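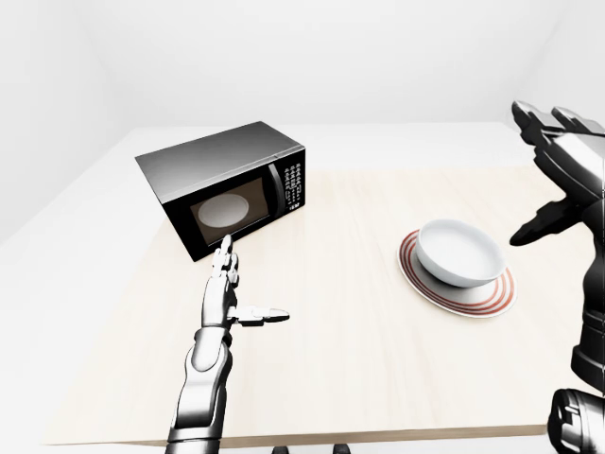
## 3. Lunch Breaks and Where They Are Taken

The diaries cover 806 working days, kept by 232 people at 14 workplaces in Liltcombe, Nutden, and Ranport. All of the workplaces are offices or small depots with their own break room. None has a staffed cafeteria. Sites with a cafeteria were left out at the recruitment stage, as described in Section 2, and the results should be read with that in mind.

We used the short version of the Younis diary, which asks for the start and end of each break, where it was taken, what was eaten, and who else was there. One open line at the bottom was left for comments. Entries were made on paper and collected at the end of the week. Days on which a person worked from home were removed before analysis, and so were days when the whole site was closed in the afternoon.

### 3.1 Length and timing

Every site allows a lunch break of up to 40 minutes. Most people took less than that. Breaks at the Nutden sites were the shortest, and they also started at the most regular times, usually within a few minutes of noon. At Liltcombe the start of the break drifted through the week. People who began lunch at noon early in the week were often starting closer to one o'clock by Friday, when weekly reports are due and the phones are busier.

We had expected people with long commutes to shorten their lunch in order to leave earlier. The diaries gave little support for this. Commute length and break length moved together only weakly, and the link disappeared once part-time staff were taken out. A better guide to break length was whether someone else was at the table. People who wrote down at least one companion stayed longer than people who ate alone, and this held at all three locations.

The comment line helps explain the pattern. Several people wrote that they had planned a quick lunch and stayed on to talk. Others wrote the reverse: they came in, found no one they knew well, and took the food back to their desks. One Ranport diarist summed up a week with "ate when the others ate," and left the remaining comment lines blank.

### 3.2 Food brought from home

Food from home was the most common kind of lunch at every site, ahead of food bought nearby and food delivered. We sorted it into cold meals (sandwiches, salads, fruit, and similar items) and meals meant to be heated. Soup, rice dishes, pasta, and the previous night's dinner made up most of the second group.

The two groups behaved differently. Cold lunches were eaten in many places, including desks, parked cars, and outdoor benches. Heated lunches were nearly always eaten in the break room or not far from it. People with a heated lunch also reported more company. Part of this may be selection, as people who like to eat with others may choose the kind of food that brings them into the room. The diaries cannot settle the matter. Within the same person's week, though, days with a heated lunch were more often shared days than days with a cold one, and that comparison does not depend on differences between people.

Waiting was mentioned often in the comments, and not always as a complaint. A typical wait lasted only as long as someone else's soup. During that time people washed a cup, read the notices, or started talking with whoever was next. In his earlier work on factory canteens, Abdelghani Mahrous called this "standing time" and argued that it does much of the social work usually credited to the meal itself. Our results fit that view, with the caution that his sites were much larger than ours and had fixed shifts.

Equipment was recorded only at a basic level. For each room we noted the number of seats, whether there was a sink and a refrigerator, and whether there was a way to heat food. Built-in and countertop appliances (Figure 3) were coded the same way, and no attempt was made to record age, power, or condition. A more detailed inventory would be useful at sites where the wait is long enough to change what people bring.

**Figure 3.** Countertop microwave with a glass door window and a vertical handle beside the control panel.
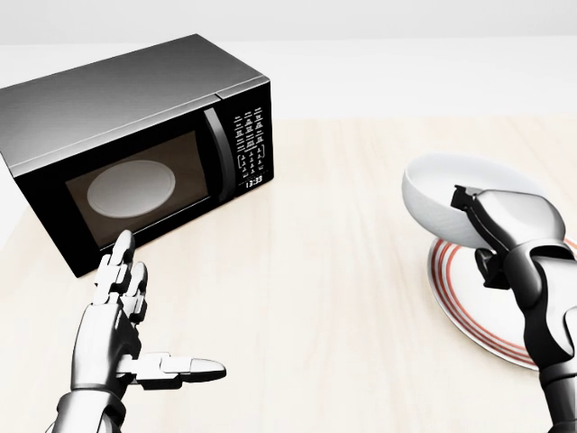
### 3.3 Seating and use of the room

Room size mattered less than we thought it would. The largest break room in the study, at Ranport, was also one of the least used. It is on a separate floor from most of the desks, and people there wrote about the stairs more than about the room. The smallest is at Nutden, next to the mail shelves, and was used every day of the diary period. Staff passed it many times during an ordinary morning and knew who was in it.

Table layout had a clearer effect. Rooms with one long table had more shared lunches than rooms with several small ones. In rooms with small tables, people tended to fill the empty tables first and sit with others only when no empty table was left. At a long table the choice is weaker, and even a person who leaves a gap of two chairs is close enough to be spoken to. We did not move any furniture, so this is a comparison between sites and may reflect other things that differ among them, such as how many people on each staff already knew one another.

Noise came up in the comments at two Liltcombe sites, both of which have a radio in the break room. Views were split. Some diarists said it made it easier to sit down without having to talk. Others said they left early on account of it.

### 3.4 Missed breaks

A missed break was defined as a working day with no entry between eleven and three, or an entry marked "none." Missed breaks were more common among supervisors than among other staff, and more common in September than in the rest of the study period. Two of the depots were taking inventory that month.

People who missed a break rarely missed two in a row. The day after a missed break tended to include a lunch of normal length, taken at the usual time and in the usual place. We found no sign that the lost time was made up with a longer break later in the week. New staff were the exception: some skipped lunch on several days of their first week, then settled into the hours kept by the people seated nearest to them.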